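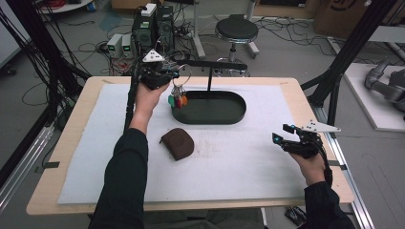

*Tagged keys and a brown pouch.*

# prorkeo-lost-property

Lost property records from the Prorkeo bus network, typed up from paper ledgers by Irena Wilczyńska and tidied by Damian Żak. Tidied is a strong word. See Known problems.

## What you get

| File | Contents |
|---|---|
| `items.csv` | 3,507 rows, one per item handed in |
| `categories.csv` | 47 categories, of which "misc. (sad)" is the drivers' own |
| `returns.csv` | claims, where anyone bothered to claim |

Dates are stored as year and month only. The depots wrote down the day when they felt like it, and in October they mostly didn't.
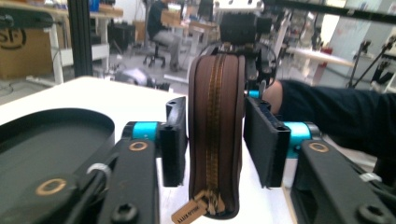
*Pouch, brown, zipped. Category: `small_case`.*

## Categories

`small_case` covers pouches, glasses cases and purses with no money in them. Purses with money in them are `purse`. If the money was later found to be foreign, the row stays in `purse` and `notes` gets a bit sniffy.

`umbrella` has sub-types `working`, `broken` and `half`. Please don't merge them. The Zondel depot merged them once and we had to go back to the ledger.

## Known problems

- 251 rows have no route number. Most come from the Ostrowski depot, where the ledger was kept next to the kettle.
- Gloves are counted singly before the ledgers changed format and in pairs afterwards. Check `unit` before you announce a collapse in glove loss.
- `colour` is free text. "Greenish", "green-ish" and "green?" are all present.
- Nine rows are duplicates of each other. We know which nine. We disagree about which to keep.

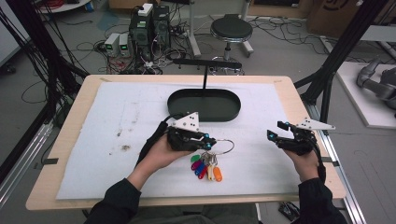
*Keys on a ring, coloured tags. Category: `keys`, one row per bunch.*

## Loading

```
python load.py --depot zondel --out items.db
```

Leave out `--depot` for everything. The Pririk depot needs `--encoding latin2`, and will fail silently without it. 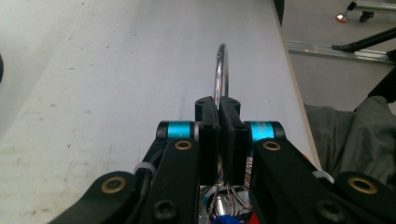

*White tabletop with scuffs.*

## Licence and corrections

CC BY 4.0. Names and phone numbers have been removed from `notes`. Corrections by pull request, with the ledger page number. Irena checks them on Monday.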